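Robot Software, Course Handout 4
From wrist camera to motion: timing, lens model and masking
Instructor: Fitriani Yeoh

What you need before the session

Read handout 3 again, mainly the part on coordinate frames. You should be able to write down the transform from camera to gripper tip without looking it up. Bring a laptop with the course repository already built. The build takes a while on older machines, so please don't start it in class.

The exercises use a log recorded with the hand-held gripper. It holds 3,267 camera images plus the pose track and the gripper opening width. The log reader is in the Vetidetti package, and the planner we use in part 5 is Kosden. If you worked with Kosden in an earlier course, note that the config format has changed and your old files will not load.

1. Three clocks

The log has three streams: images, poses and gripper width. Each one is stamped by a different clock. If you match them by row number, the result will look fine for the first few seconds and then drift.

Match by time stamp instead. Pick the image stream as the reference. For each image, find the pose sample before it and the pose sample after it, then interpolate. Position can be interpolated in a straight line. Rotation can't be, so use slerp on the quaternions. Check the sign first: if the dot product of two neighboring quaternions is negative, flip one of them. Skipping this check gives a sudden spin in the output that is easy to mistake for a tracking fault.

The camera also has a fixed delay between exposure and time stamp. In this log it is 20 milliseconds. Subtract it from the image time before you look up the pose. Leave the stored stamps alone and apply the correction when reading, so that a better value can be put in later.

2. The lens model

The wrist camera has a fisheye lens. The pinhole model from handout 2 will not work here. In a pinhole model the distance from the image center grows with the tangent of the angle, and the tangent runs off to infinity at 90 degrees. The simplest fisheye model is

r = f * theta

where theta is the angle between the incoming ray and the optical axis, and r is the distance from the image center. Real lenses depart from this a little, and the calibration file adds a polynomial in theta to take up the difference.

You have two choices when you use these images. You can undistort them into a flat view, which throws away a lot of the outer field. Or you can keep the round image and do the geometry on rays. We keep the round image. The network sees the raw picture, and any code that needs a direction asks the lens model for it.

Write the function pixel_to_ray first and test it against its inverse. Project a ray, take the pixel, turn it back into a ray, and compare. Do this near the center and near the rim. An error that only shows up near the rim usually means the polynomial was fitted with too few points out there.

3. Control loop

The policy does not send motor commands. It sends a short list of future gripper poses, and the controller follows them. By the time the list arrives, the first entries are already in the past. Drop them. Do not try to catch up by playing them faster.

When a new list comes in while an old one is still running, blend from the old target to the new one over a short window. A hard switch makes the arm jerk, and the jerk shows up in the next camera image as blur.

Keep the safety limits in the controller process and out of the policy process. The policy may crash or stall. The controller must still hold position and refuse any target outside the workspace box.

4. Masking and occlusion
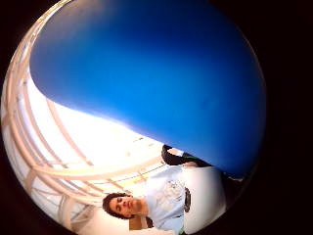 The image mask is a table with one entry per pixel, either keep or ignore. Build it once for each camera and store it with the calibration. The first thing it removes is the black border outside the lens circle, which carries no information and would pull down any average you take over the whole image. A simple brightness threshold won't find that border on its own, as dark objects inside the circle can be close to black too. The image for this section has a black item just above the light blue shirt, and a threshold set too high would mask it along with the border. Fit a circle to the edge of the border and mask by radius. The mask does not deal with occlusion. The large blue surface covers much of the upper half of the circle, and those pixels are valid and must stay in. What they should change is the confidence of anything computed from the background.

For exposure, the usual fix of averaging over the circle goes wrong when a skylight is in view. Weight the center more, or clip the brightest pixels before averaging. Try both on the log and compare.

Also note that up in the image is whatever the wrist makes it. People and roof beams may come in sideways or upside down. Any detector trained on upright images should get a rotated copy, with the gravity direction taken from the IMU.

5. Planning with Kosden

Load the workspace box and the arm model, then add obstacles as boxes or spheres. Start with 2 obstacles and get a plan before you add more. If the planner reports no path, check the start pose first. A start pose already in collision gives the same message as a blocked goal — this is a known problem and has not been fixed.

Exercises

Do the time matching in part 1 and plot the x position before and after the delay correction.

Write pixel_to_ray and its inverse. Report the largest round-trip error in pixels and say where in the circle it occurs.

Fit the circle and save the mask. Run it over the whole log and list any images where the fit moved.

Hand in code and plots as one archive by 28 August 2020. Questions about the Vetidetti reader go to the course list, so that others can see the replies.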